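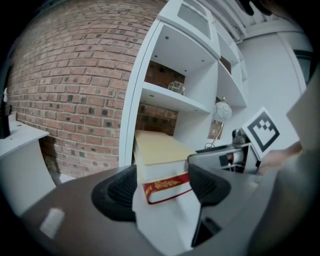 Two books in front of the new white shelves at the Flitell building, Emside.

3 min read

The ground floor of the old Flitell building in Emside now has a small lending library, and people who don't work there can use it. Shelves have gone up against the brick wall in the shared office, and the first books are being sorted onto them.

Condori, the company that runs the office space, said the collection will be open to anyone with an Emside address. There is no charge to join. Borrowers can take 3 books at a time and keep them for 23 days.

The shelves are white and built in, and in places the brick shows through at the back of the compartments. Condori said it asked for them to be made that way after tenants objected to an earlier plan that would have boarded over the wall. The brickwork is part of what people like about the room, the company said, and some of the darker bricks are thought to be left from the first building on the site.

Most of the stock came from the reading room on Holler Street, which closed in March when its lease ran out. The reading room had 3000 books. Condori agreed to take all of them, but not all of them will fit. The ones that don't go on the shelves will be kept in boxes upstairs and swapped in a few times a year.
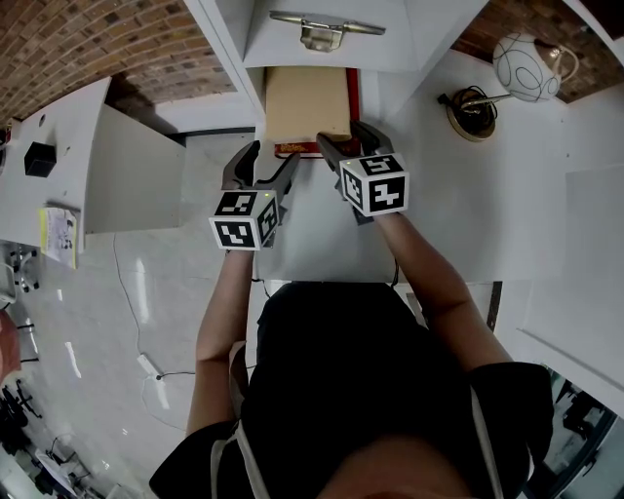

Emside News Desk — 4 Jul 2025

The sorting has been slow. The reading room kept its books by size, tallest at the left, and its card list was never finished. Everything is being put into subject order, with fiction by author and a separate section for local history. Books with decorated covers and gilt lettering are being looked over for loose bindings before they are lent out. A few will be marked for use in the room only.

Desks near the brick wall will stay in place. Condori first planned to move them out and put in armchairs, but tenants asked to keep the work surfaces. The white cabinet at the end of one desk has drawers that can be used for small things, and the glass globe lamp on its brass base is staying too. The company said it may add a second lamp before winter, when the light under the brick arch gets poor by late afternoon.

The floor is also getting some attention. Condori said it wants to run power under the desks so that cables don't have to cross the walkway. That work has been priced but not booked, and it will be done outside library hours.

Library hours will be noon to 6 p.m. on weekdays to begin with. Visitors should come in by the side door on Holler Street and sign the book at the desk. The main entrance is for tenants only, and the front desk won't be able to let borrowers through.

There will be no late fees for the first year. After that, Condori said, it will look at how many books have gone missing and decide. The old reading room never charged fees and lost 17 books in its last year, most of them paperbacks.

Members of the old reading room don't have to sign up again, but they will need a new card. The old green cards can be turned in at the desk. Books that were out on loan when Holler Street closed should be brought to the Flitell building. The return slot at the old address has been sealed — anything left on the step there may be thrown away.

Donations are not being taken at the moment. Condori said it would rather get the present collection in order first, and has asked people not to leave boxes at the side door. A notice will go up when there is room. Children's books are the one exception. The reading room had very few, and clean copies in good condition can be handed in during opening hours.

The remaining shelves will be filled section by section, with local history last. Borrowing from the finished sections can start as soon as they are labeled, and a list of what is available will be kept by the side door.

Get Emside news in your inbox twice a week. Enter your email to sign up. You can unsubscribe at any time.

Related
Holler Street reading room to close when lease ends
Flitell building side door gets a ramp
Where to return overdue books in Emside
Condori adds evening hours for tenants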